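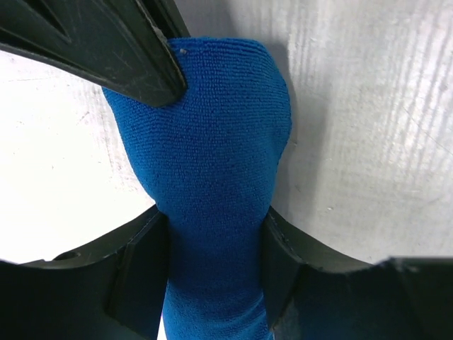 Medville Cloths is a collection of notes, measurements and folding instructions for household cleaning cloths, and it grew out of one overstuffed drawer in my kitchen. I wanted to know which cloths were worth keeping, and then I wanted to know how to fold them, and by February I had a spreadsheet! Microfiber is the biggest group by far. The blue ones with the fine looped pile are my favorites to work with: bunch one up and the top puffs into a soft dome while the folds lower down go almost navy, so the shading tells you a lot about how the fabric gathers. They also pick up lint (a single white speck shows up beautifully on that blue), and there is a whole column for that.

Status
Current release dated 2018-04-26. Maintained by Andor Kovács.

What's in it
The main table is cloths.csv, with 2640 rows. Each row is one cloth on one occasion: its fiber, weave, color, size laid flat, weight dry, weight after a dunk and a wring, and how it was stored. The same cloth can appear many times, so use cloth_id if you want to follow one through its washes.

Almost 2000 of those rows are microfiber. The rest are cotton terry, waffle weave and a small batch of linen that my aunt in Annan let me measure on her ironing board. Linen is wonderful stuff and I would love more of it.

folds.txt has the folding instructions in plain words. Start with the quarter fold, then try the roll. The bunch is in there too, and yes, it counts as a way of storing a cloth. Half the kitchens I visited do it.

Column notes
pile: looped, split, flat or waffle. Run a fingertip over the cloth and look closely. Tiny even nubs mean looped.
lint: 0 to 10, judged by eye in daylight, before shaking the cloth out.
shade: the color name in the main part of the cloth, not in the folds. Early rows mixed these up and I have fixed the ones I could find.
wring: always 2 twists by hand over the sink. My hands, so please don't read too much into small differences.
stored: flat, quartered, rolled, bunched or hung.

Washing
Everything was washed warm with plain detergent and no softener, and line dried. Microfiber went in separately from the terry. I learned that one the fuzzy way, and you can see it in the lint scores for the first few loads.

Known gaps
Edges are barely covered. I recorded whether a cloth had a hem, but skipped the stitching, and I regret it every time a corner starts to curl. Cloths from the Lunier laundry have no purchase date. The Grerier set is missing its dry weights, as my scale had a dead battery that evening and I kept going anyway.

Adding your own cloths
Please do! Copy template.csv, fill in what you can and leave the rest blank. A blank cell is much easier for me to handle than a guess. Old, stained and half-bald cloths are very welcome, and so are odd colors. If you have a fold that isn't in folds.txt, write it out the way you'd explain it to someone standing at your counter and send it along with your rows.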